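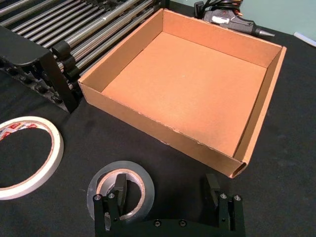
学生课题与竞赛 > 机械臂抓取方向
主题：胶带归箱课题中期评审意见征集（请各组于本帖内回复）

楼主：Marietjie Mahlangu（课程负责教师）
发布时间：2022年7月22日，星期五

各位同学、各位指导教师：

Bekbridge机器人课程本学期的综合课题为“胶带归箱”，即由机械臂将散放于台面或辊架上的胶带卷夹取后放入敞口纸箱。目前各组均已完成夹爪安装与基础动作调试，课题进入中期评审阶段。为保证评审标准一致，现将有关事项公布如下，请各组对照检查，并就存在异议的条款在本帖内提出书面意见。

一、任务对象为透明封箱胶带、白色美纹纸胶带及黑色胶带，不得自行更换。
二、纸箱须平放于台面，箱口朝上，不得加装导向结构。
三、每组须提交3次连续完成的运行记录，中途由人手扶正胶带的，该次记录不予认定。
四、胶带卷须完全落入箱内方可计分。斜靠于箱壁者如何认定，评审组内部尚有不同看法，欢迎讨论。
五、台面其他物品原则上不作清理，各组应自行规划避让路径。

书面意见将作为修订评分细则的依据。

2楼：Anathi Zulu（第二组组长）

Mahlangu老师好。第二组已阅读全部条款，现对第五条提出异议。

本组认为，台面物品不作清理的要求与课题目标关联不大。本课题考核的重点应为夹取姿态与放置精度，而热熔胶枪及其电源线属于装配阶段的工具，并非任务对象。本组在调试过程中，腕部相机多次将黑色线缆误识别为黑色胶带的边缘，由此耗费了较多时间用于修改阈值。建议正式评审时将工具类物品移出工作区，或将避让能力单列为附加分。

此外，黑色桌布与黑色夹爪、黑色胶带之间对比度过低，希望评审组考虑允许更换浅色台面。

3楼：Jacobus Shabalala（第四组指导教师）

对2楼意见，本人持不同看法。

实际工位极少处于完全整洁的状态。若学生的识别程序只能在清空的桌面上运行，则该程序的参考价值十分有限。第四组同样遇到过线缆误识别的问题，处理办法是先确定纸箱四壁的位置，再将搜索范围限定在辊架上方与箱体附近，此后误识别明显减少。该办法并不复杂，第二组可以参考。

关于台面颜色，本人亦不赞成更换。课题说明书在1月发布时已写明使用黑色桌布，各组的准备工作均以此为前提，中期变更对已完成调试的小组有失公平。

4楼：Sekar Jugah（第一组，负责夹爪部分）

第一组就辊架取料环节补充一点情况，供评审组参考。

胶带卷放置在金属辊上时，底面并非连续平面，辊与辊之间存在间隙，且辊体可以转动。夹指从侧面接近时，只要稍有推力，胶带卷就会沿垂直于辊轴的方向移动。本组最初采用两指从外侧夹持整卷的方案，开口余量不足，失败较多；后改为一指伸入卷芯、一指位于外侧，仅夹持环壁，情况有所改善。

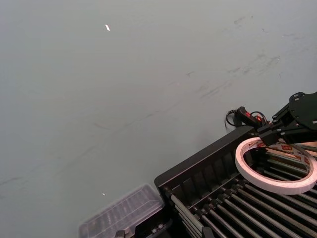 改用环壁夹持以后，主要困难转为高度控制。下降过低时，指尖会碰到金属辊；下降不足时，只能夹住环壁上缘，提起后胶带卷容易倾斜。本组目前的做法是在接近辊架时将速度降至最低一档，并在夹紧前停顿片刻，待位置稳定后再闭合。该做法增加了单次运行时间，请评审组明确运行时间是否计入评分。

5楼：Annatjie Moodley（实验室设备管理）

现就设备使用事项作如下说明。

（一）热熔胶枪使用完毕后须关闭开关并拔下插头，调试机械臂期间不得通电。近日巡查中发现有小组未按此执行，请各组组长自查。
（二）夹爪紧固螺钉应在每次上机前检查。编号118的夹爪在上一轮使用后螺钉松动，已重新紧固并登记。
（三）辊架端部卡扣为塑料件，不得用于承重，亦不得以夹爪推动辊架调整位置。
（四）纸箱折边出现磨损属于正常损耗，影响箱壁直立时可凭登记表更换。

至于2楼所提移走工具一事，设备管理方面没有倾向性意见，由评审组决定即可。如继续保留胶枪，应使用未通电的胶枪。

6楼：Anathi Zulu（第二组组长）

感谢Shabalala老师的答复。限定搜索范围的办法，本组已在讨论后着手试用。

但本组仍保留对第五条的意见。说明书第4页对任务环境的表述为“标准台面”，其中并未提及工具类物品。若评审组认为杂物避让属于考核内容，应在说明书中写明物品种类及其摆放范围，否则各组所面对的难度并不相同。例如，胶枪置于纸箱后方与置于辊架前方，对路径规划的影响相差甚远。

对于台面颜色，本组接受维持现状，不再坚持。

7楼：Jacobus Shabalala（第四组指导教师）

关于摆放范围应予写明一点，本人同意。难度不一致确实会影响评分的公正性，此前的发言对这一点考虑不够充分。建议由评审组划定一个固定区域，例如限于纸箱后壁与墙面之间，工具仅可置于该区域内，具体位置则由评审当日确定。

关于4楼提出的运行时间问题，本人倾向于不计入评分，但应设定上限，防止个别小组以极低速度规避控制问题。

8楼：Sekar Jugah（第一组，负责夹爪部分）

同意设定上限。另就第四条斜靠箱壁的认定，第一组提出如下意见。

斜靠的成因至少有两种。一种是释放高度过高，胶带卷落下后滚动或翻转；另一种是释放位置过于靠近箱壁，胶带卷一侧先与箱壁接触。前者属于控制问题，后者多为定位问题，最终状态却可能十分相似。仅凭终态图像区分并不可靠，建议评审时同时查阅腕部相机在张开夹指前后的画面。
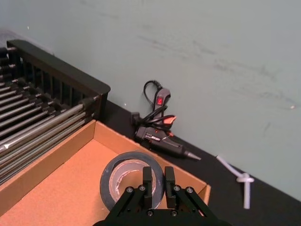 本组在使用黑色胶带测试时还注意到，卷芯为灰色，与黑色外层之间的界线相对清楚，以卷芯内缘作为定位依据，较以外缘作为依据更为稳定。但卷芯内缘若有破损，拟合所得圆心会出现偏移，需要先行剔除不连续的边缘点。相关代码已上传至课程目录Kurano下，文件说明仍在完善，其他小组如需使用，请注明来源。

9楼：Anathi Zulu（第二组组长）

请问第一组，剔除边缘点时所用的阈值是固定数值，还是根据单幅图像计算得出？本组在Listerell模块中采用固定阈值，室内光线变化后效果不佳。

10楼：Sekar Jugah（第一组，负责夹爪部分）

回复9楼：根据单幅图像计算得出。调参阶段使用了849幅腕部图像，其中逆光条件下的样本偏少，因此不能保证在该条件下的表现。建议第二组自行补充采集后再作判断。

11楼：Marietjie Mahlangu（课程负责教师）

各位的意见已收悉。经与评审组沟通，现答复如下。

第五条予以保留，同时作出修订：工具类物品仅限一把未通电的热熔胶枪及其电源线，摆放区域限于纸箱后壁与墙面之间。该修订自中期评审起执行。台面颜色不作调整。

运行时间不计入得分，但将设定单次上限，具体数值由评审组根据各组已提交的记录另行公布。

第四条暂定为：胶带卷整体位于箱内且不高出箱壁上缘的，斜靠亦予计分，但不得评为满分。第一组关于查阅释放前后画面的建议予以采纳，请各组在提交记录时一并附上腕部相机的完整录像。

Moodley老师所列设备事项，各组须严格遵照执行。

12楼：Jacobus Shabalala（第四组指导教师）

对第四条的暂定办法，本人仍有保留。斜靠状态下的胶带卷在后续放入第二卷时极易被碰倒，若终评包含多卷连续放置，前后标准可能不一致。请评审组在终评细则中一并考虑。第四组的书面意见将交至Abbasi楼课程办公室。

13楼：Marietjie Mahlangu（课程负责教师）

已记录。终评是否包含多卷放置尚未确定，确定后另行发帖通知。本帖继续开放回复，请第三组尽快提交意见。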